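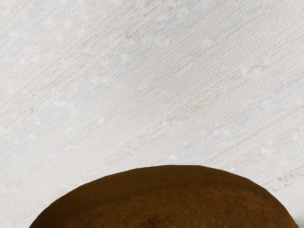
Simulator view: brown bun-like shape at the bottom, pale woven cloth behind it.

Home | Topics | Unsolved | Members | Log in

Teleop demos in sim: how do I stop losing the bun?

nikero_bench
Hi all! I'm teaching a simulated arm to pick up a bun from a tablecloth and set it on a plate, and I'm having a great time with it, but my demos are a mess. I drive the arm with a hand controller, and the view I'm steering from looks like the one at the top for a good part of the approach. Lots of cloth, the top of the bun along the bottom edge, no fingers at all. I end up feeling my way down, stopping, backing off, trying again. I've recorded 500 demos like this (yes, really!) and the policy trained on them hesitates in exactly the places I do. It's almost charming. Do I need more demos, or better ones? And does the cloth texture matter? Those diagonal threads are awfully busy.

Napaporn Saengthong
Oh, I love this kind of problem! Better ones, please, before you record a single new one. The policy copies your pauses because they're in the data, and at those moments the view gives it very little to go on. I'd do this:

Add a second view from the side and put it on your screen next to this one. Feed both to the policy too. If you steer by a view the policy never gets, you'll be making choices it can't learn from.

Tilt the close view down until the whole bun stays in sight through the approach. Try it by hand first, slowly, with recording off.

Then practice until the motion feels boring. Seven clean runs in a row is my own rule before I hit record. On our Vasthorpe setup I threw out 1,294 old demos and started over with a much smaller set, and the arm quit dithering over the object. Painful afternoon, great week!

About the cloth: leave it in for now, but swap in a few other textures once the basic pick works. Same for the bun. Yours has a slightly angular outline along the top, and you don't want the policy getting attached to those corners.

forsyth_dan
had the same thing. turn down the controller sensitivity near the table, helped me a lot. also check your gripper is really loading lol

nikero_bench
Gripper loads fine, I can see it from the side now! Second view is in and wow, what a difference just for driving. Re-recording tonight. Is there a simple way to trim the pauses out of the old set, or should I let it go?

Napaporn Saengthong
You can drop the steps where the arm barely moves, but keep the ones where the gripper is closing, or you'll cut out the grasp. I'd still let most of them go. Post your first clean run, I want to see it!

Filed under: Robot learning > Teleoperation > Simulated demos

Contact Erkanano Help | © Erkanano community | Back to top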